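Rochelle Zamora on writing Gristside, and why the miller had to go

Rochelle Zamora drew the first six pages of Gristside on the backs of old order forms, during slow afternoons at the print shop where she used to work. The comic now runs to 28 issues, with colors by Nhung Lò and letters by Velimir Kos, and the next arc begins in January. We spoke by phone for two hours, mostly about the arc that just ended.

For readers who haven't caught up, the series follows a flooded mill town and the people who stayed in it. Winthorpe, the town's former surveyor, wears a suit of river iron and believes he is keeping order. The miller's daughter, Gruditz, believes he drowned the lower streets on purpose. Issue 28 settled that question, and a good number of readers were upset by the answer.

"I knew in issue four that he did it," Zamora says. "I had it written on a card over the desk. What I didn't know was whether Gruditz would forgive him, and I changed my mind on that a lot. The version we printed is the third script."

In the first script, the miller lived. He came back up the sluice with the survey maps and handed them to his daughter, and the two of them confronted Winthorpe together. Zamora says the scene read well but left Gruditz with very little to do.

"Every time he was in the room she waited for him to talk. I'd written her that way from the start, so it was my own fault. Once he was gone she had to read the maps herself, and she reads them wrong at first. I liked that. It gave me most of an issue."

Lò argued against the death. She had spent two years working out the colors for the mill interior, and the script meant the building would burn.

"Nhung sent me one line back, which was 'You owe me a mill,'" Zamora says. "Then she did the fire in greens. I had asked for orange. I looked at it for a day and wrote back that she was right." 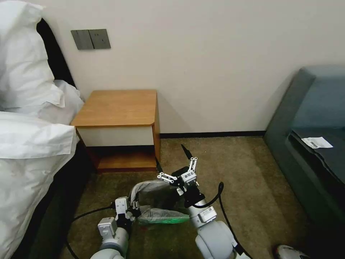
Working with an editor

Duangjai Sangkhawat joined as editor with issue 12. Before that, Zamora and Kos checked each other's pages, and she admits that things slipped through. Winthorpe's scar changes sides in issue nine. A bridge that falls in issue five is crossed in issue seven.

"Duangjai keeps a list of everything that's been broken or lost," Zamora says. "She'll tell me a character can't open a door because he dropped the key eleven pages ago. It slows me down, and the book is better for it."

Sangkhawat also pushed for fewer captions. The early issues lean on Winthorpe's diary to explain the flood, and the last arc has no diary pages at all. Kos was pleased, Zamora says, as the diary lettering was done by hand.

What comes next

The new arc is called Inthanon, after the ship that appears on the last page of issue 28. Zamora won't say who is aboard. She does say that the story moves forward several years and that Gruditz is running the town, "not very well."

Winthorpe will be in it, though not at first. The suit is still at the bottom of the millrace, and Zamora has plans for whoever finds it.

She has also gone back to the first six pages, which have never been in print. The collected edition will include them as they are, order forms and all. One has 1,553 written in the corner in red pen, and readers who have seen a scan of it online have been trying to work it into the plot.

"It's an invoice number," she says. "But I've read some of the theories, and I may use one."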